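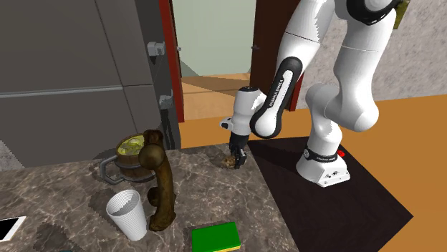
## Building the kitchen before the robot

Waltraud Stüber keeps her robot project, Nemine, on one workstation at the end of a shared workshop bench. The arm is a simulated Franka Emika on a square platform beside a marble countertop. She has no hardware yet and plans to decide on that in March.

"The arm model was the easy part," she says. "Contact was the work. The fingers either sank into things or threw them off the counter."

Her log runs to 1640 grasp attempts, almost all with the gripper pointed straight down. She picks the objects for awkward outlines: a lumpy brown piece, a knobby thing like a bone, a barrel mug with a curved handle. A paper cup and a sponge stay on the counter as clutter.

"A box tells you very little," she says. "Two parallel fingers on a box will nearly always find a flat side. Give them a taper and you learn what your friction values are worth."

The cone shell is her usual taper. She sets it between the fingers with the tip outward and checks where the pads meet the curved sides. Its collision mesh went through several versions; the first had 3635 faces and slowed the solver badly. The current one has 900.

"I keep the detailed mesh for rendering — the net pattern is only a texture — and the solver never sees it."

A second gripper camera is next on her list. After that she wants to rewrite the contact logger, "which I wrote in one evening, and it reads that way." 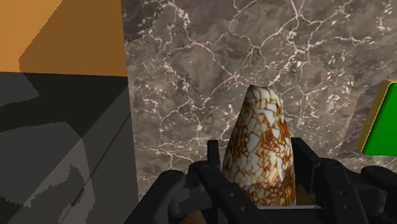 *The cone shell between the gripper fingers, in simulation.*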